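Skript zur Vorlesung »Zugang zum Recht«, vierte Sitzung - Beratungshilfe und Prozesskostenhilfe
Sommersemester, montags, Rechtswissenschaftliche Fakultät Fominau

Liebe Teilnehmerinnen und Teilnehmer,

in der letzten Sitzung sind wir mit der Rechtsgeschichte der Armenanwaltschaft ein bisschen ins Plaudern geraten (das lag an mir, ich weiß), und deshalb bekommen Sie den Stoff dieser Woche etwas ausführlicher auf Papier als sonst. Bitte lesen Sie das Skript vor der Sitzung einmal ganz durch, gern mit einer Tasse Tee. Bei 52 Angemeldeten kommen wir im Hörsaal nur dann ins Gespräch, wenn die Grundbegriffe sitzen.

## 1. Zwei Gesetze, zwei Situationen

Wer sich einen Anwalt nicht leisten kann, hat in Deutschland im Wesentlichen zwei Wege, und sie werden in der Praxis ständig verwechselt, übrigens auch von Menschen, die es besser wissen müssten.

- **Beratungshilfe** nach dem Beratungshilfegesetz (BerHG): für Rat und Vertretung *außerhalb* eines gerichtlichen Verfahrens.
- **Prozesskostenhilfe** nach den §§ 114 ff. ZPO: für das gerichtliche Verfahren selbst. In Familiensachen heißt sie meist Verfahrenskostenhilfe, folgt aber weitgehend denselben Regeln.

Die Grenze verläuft also am Gericht. Ein Brief an die Vermieterin, ein Widerspruch beim Jobcenter, eine Verhandlung mit dem Inkassobüro: Beratungshilfe. Die Klage auf Rückzahlung der Kaution: Prozesskostenhilfe. Es kommt vor, dass ein und dieselbe Person in derselben Sache erst das eine und dann das andere braucht, und dann sind es auch zwei Anträge.

Eine Besonderheit noch, weil einige von Ihnen im Norden ihr Praktikum machen werden: In Bremen und Hamburg tritt die öffentliche Rechtsberatung an die Stelle der Beratungshilfe, in Berlin dürfen die Rechtsuchenden wählen (§ 12 BerHG).

## 2. Die Voraussetzungen der Beratungshilfe

§ 1 BerHG ist erfreulich kurz, und ich bitte Sie sehr, ihn im Wortlaut zu lesen und sich nicht auf meine Zusammenfassung zu verlassen. Geprüft wird, ob

1. die Person die Mittel nach ihren persönlichen und wirtschaftlichen Verhältnissen nicht aufbringen kann,
2. keine andere zumutbare Möglichkeit der Hilfe besteht,
3. die Inanspruchnahme nicht mutwillig erscheint.

Beim ersten Punkt verweist das Gesetz auf die Prozesskostenhilfe: Bedürftig ist, wer dort Hilfe ohne eigenen Beitrag bekäme. Sie müssen also rechnen können, auch wenn Sie deshalb Jura studieren, weil Sie nicht rechnen wollten.

Der zweite Punkt macht in der Sprechstunde die meiste Arbeit. Fragen Sie immer nach einer Rechtsschutzversicherung, nach der Mitgliedschaft in einem Mieterverein oder in einer Gewerkschaft. Viele Leute denken gar nicht daran, dass der Beitrag, der da seit Jahren abgebucht wird, ihnen jetzt helfen könnte! Dass es in der Stadt freundliche, ehrenamtliche Studierende gibt, ist dagegen nicht ohne Weiteres ein Grund, jemanden abzuweisen - § 1 Absatz 2 und 3 lesen wir am Montag gemeinsam, und dann dürfen Sie mir widersprechen.

Der Antrag geht an das Amtsgericht am Wohnort, mündlich oder schriftlich. Wer zuerst zur Anwältin geht, kann ihn auch nachträglich stellen, dann aber spätestens vier Wochen nach Beginn der Tätigkeit (§ 6 Absatz 2). Diese Frist bitte rot unterstreichen.
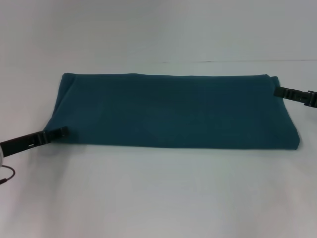
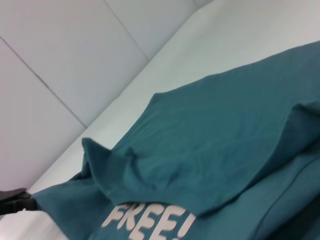
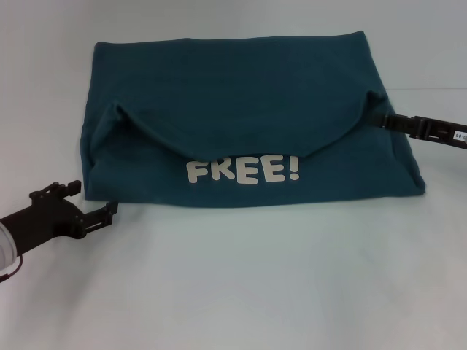
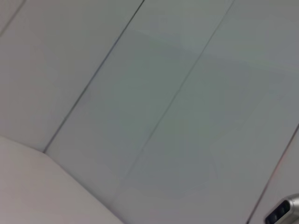 ## 3. Die Prozesskostenhilfe

Hier kommt zur Bedürftigkeit die **hinreichende Aussicht auf Erfolg** hinzu. Das Gericht wirft vorab einen Blick auf die Sache, und es soll wirklich nur ein Blick sein. Das Bundesverfassungsgericht hat immer wieder betont, dass schwierige, ungeklärte Rechtsfragen nicht im Bewilligungsverfahren durchentschieden werden dürfen. Der Prozess soll ja gerade ermöglicht und nicht vorweggenommen werden. Ich halte das für einen der schönsten Gedanken im ganzen Kostenrecht (zugegeben, die Konkurrenz ist überschaubar).

Merken Sie sich außerdem:

- Dem Antrag liegt die Erklärung über die persönlichen und wirtschaftlichen Verhältnisse bei, mit Belegen. Fehlende Belege sind ein Klassiker unter den Ablehnungsgründen.
- Bewilligt wird mit oder ohne Raten. Eine Bewilligung mit Raten ist wirtschaftlich ein zinsloses Darlehen, und das muss man den Leuten sagen, *bevor* sie unterschreiben.
- **§ 123 ZPO:** Wer verliert, trägt die Kosten der Gegenseite trotz Prozesskostenhilfe. Das ist für Mandantinnen und Mandanten oft eine böse Überraschung.
- Änderungen der Anschrift und wesentliche Verbesserungen des Einkommens sind auch nach der Bewilligung unaufgefordert mitzuteilen (§ 120a ZPO), sonst droht die Aufhebung.

## 4. Übungsfall

Frau K. ist aus ihrer Wohnung in Uder ausgezogen. Die Vermieterin, die Tanoli Wohnen GmbH, behält die Kaution von 1.000 Euro ein und verlangt für angeblich beschädigte Böden weitere 3.000 Euro. Frau K. bezieht Bürgergeld, ist seit 12 Monaten Mitglied im Mieterverein und hat dort, wie sie im Gespräch eher beiläufig erzählt, auch eine Prozesskostenversicherung mit abgeschlossen. Ein Protokoll der Wohnungsübergabe gibt es, unterschrieben haben beide Seiten.

Bearbeiten Sie bitte Folgendes:

**a)** Frau K. möchte der Vermieterin zunächst nur einen Brief schreiben lassen. Bekommt sie Beratungshilfe?

**b)** Die Tanoli erhebt Klage auf Zahlung. Prüfen Sie die Prozesskostenhilfe für die Verteidigung und überlegen Sie, worauf sich die »Erfolgsaussicht« bei einer Beklagten überhaupt bezieht.

**c)** Abwandlung: Den Mitgliedsbeitrag hat Frau K. seit Januar nicht mehr gezahlt. Welche Unterlagen lassen Sie sich zeigen, bevor Sie irgendetwas dazu sagen?

Zu a) ein kleiner Hinweis, damit Sie nicht zu lange grübeln: Fangen Sie mit der anderweitigen Hilfe an und bleiben Sie dort ruhig eine Weile. Zu b) gehört unbedingt das Übergabeprotokoll. Eine ausformulierte Lösung brauche ich nicht, eine saubere Gliederung auf einer Seite genügt.

## 5. Für die Sprechstunde

Wer in diesem Semester in der Law Clinic mitarbeitet, berät nach § 6 RDG unter Anleitung. Das heißt ganz praktisch, dass kein Schreiben das Haus verlässt, das nicht gegengelesen wurde. Legen Sie den Vorgang bitte gleich nach dem Gespräch in Munon an und tragen Sie die Frist zuerst ein, noch vor dem Sachverhalt. Drei Wochen für die Kündigungsschutzklage sind schneller vorbei, als man denkt, und der Monat für den Widerspruch ist auch nicht lang, wenn der Bescheid schon eine Weile ungeöffnet in der Küche lag.

Und nehmen Sie sich Zeit für das Formular! Viele Ratsuchende schämen sich, ihre Kontoauszüge auf den Tisch zu legen - manche kommen lieber gar nicht wieder. Erklären Sie, wofür jede Angabe gebraucht wird, und setzen Sie sich beim Ausfüllen daneben statt gegenüber.

Zum Nachlesen: §§ 1, 2, 6 und 12 BerHG sowie §§ 114, 115, 117, 118, 120a und 123 ZPO. Die Berechnung des einzusetzenden Einkommens nach § 115 machen wir nächste Woche, bitte Taschenrechner mitbringen.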